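Folding the comforter every morning, worth it?

becagw
Small room, bed takes up most of it. I strip everything back to the fitted sheet and shove the comforter down to the far end so the mattress can air out. My sister says that's just moving the mess! 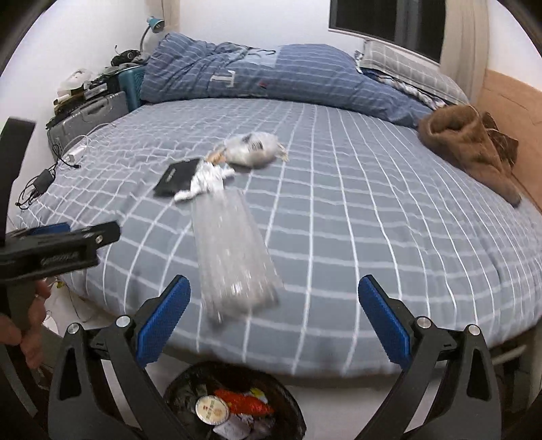 Anyway, I'd love a routine that takes two minutes, tops.

esiqueira18
Fold it in thirds and put the pillow on top. Done.

busham_w
Disagree, thirds never stay put with a bulky one. I leave mine bunched until bedtime and sleep fine lol

becagw
Ok, trying thirds tomorrow.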